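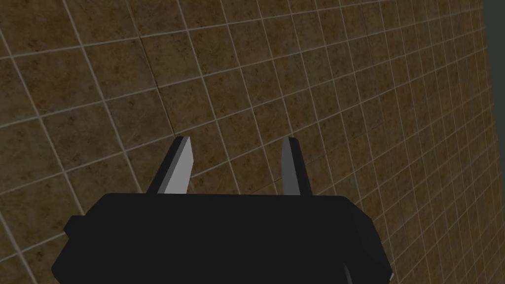 The Robot That Practiced on Tile

By Akinyi Kinyua

The number everyone repeats about Wernach is 797. That is how many practice runs its makers at Lonine say a simulated arm needed before it could find a small target, close on it and back away without help. Older methods, the company says, need far more. The number was on the first slide of the talk I went to in September, and it was on the last slide too.

I have been writing about robot learning long enough to distrust a number that gets two slides. So I asked for the paper, the supplement and the logs, and I got the first two.

The idea behind Wernach is simple enough to explain over lunch. A robot arm in a simulator usually learns from a reward: do the right thing, get a point, try again. The trouble is that an arm flailing at random almost never does the right thing, so it almost never gets the point. Wernach tries to get past this by having the arm predict what its wrist camera will see next. When the prediction is badly wrong, the program treats that moment as interesting and goes back to it. The arm is paid, in effect, for being surprised, and the payment shrinks as the surprise wears off.

Versions of this have been around for years. What Lonine claims is new is the bookkeeping. Its program keeps a memory of surprising moments and throws out the ones that never become predictable, which is supposed to stop the arm from staring at noise. The authors call this pruning. It takes up a page and a half of the paper, and it is the best page and a half in it.

Then come the results, and I started to write in the margins.

The world the arm learns in is plain. Behind the gripper there is a surface of mottled brown tile with pale grout, running off at a slant, and in the views I was shown there was nothing between the fingers and nothing nearby to grab. A camera pointed at that will see much the same pattern over and over. Predicting the next view of a repeating grid is a kind of homework a program can get very good at without learning a thing about picking something up. The paper reports that prediction error falls steeply early in training and presents this as evidence of understanding. It might be evidence of tile.

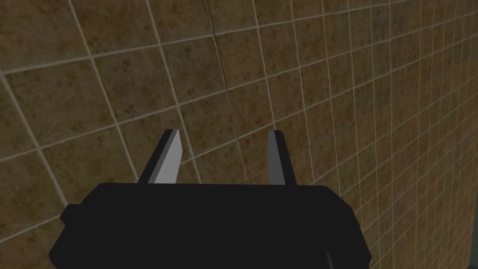 Njoroge Makori, when I put this to him, told me I was being unfair. A regular background is a reasonable place to begin, he said, because when the method fails you can tell why, and if you begin in a cluttered kitchen you learn only that kitchens are hard. He also pointed out that the arm's success score was measured separately from its prediction score, and that I had blurred the two.

He is right on the second point, and I have gone back over it. Success is counted when the fingers close on the target and the arm retreats, and prediction has no part in that count. But the separate score has its own problem. The 797 figure comes from the best of 3 training runs. The other two are in the supplement, in a chart with no numbers on the vertical axis. One of them seems to get there in the end. The other wanders, climbs a little and goes flat. If a drug company reported its best patient I would not be writing about the drug.

There is also the question of what it was compared with. Lonine's chosen rival is a method called Mollel, which the paper runs with its default settings. Wernach, according to the supplement, was tuned over 300 configurations. Give any method 300 chances to find its best shoes and it will probably outrun one that was sent out in whatever it had on. I asked whether anyone had tuned Mollel with the same effort. The answer was that this was planned.

None of this makes Wernach a bad idea. I ran the pruning step past two people who build these systems for a living, and both of them wanted to try it. One already had, on a task of her own where a simulated arm has to slide a peg into a hole. She got a gain, a small one, and it disappeared when she changed the lighting in the simulator. She is not ready to say what that means and I won't say it for her.

The lighting bothers me more than the rest. A method that feeds on what the camera fails to predict ought to be sensitive to how a wall is lit, how coarse its texture is, where the camera sits on the wrist. The paper changes none of these. It changes the position of the target, 543 times in the final test, and leaves the setting as it was. That is a thorough answer to one question. I would have traded half of those trials for a different wall.

Lonine says the next version will be tested on Undale, a set of simulated rooms with mixed surfaces and movable objects, and after that on a physical arm. I asked which physical arm and was told it had not been picked. The step from a rendered gripper to a real one is where a great many good charts have gone quiet. Real cameras blur and real fingers slip, and a floor lamp moved by a cleaner overnight can turn a solved task back into an unsolved one.

Makori thinks I will come around. He offered to send the full logs for all three runs once the team has cleaned them up, and I told him I would take them dirty. As of this writing they have not come. When they do, I plan to look at the flat one first.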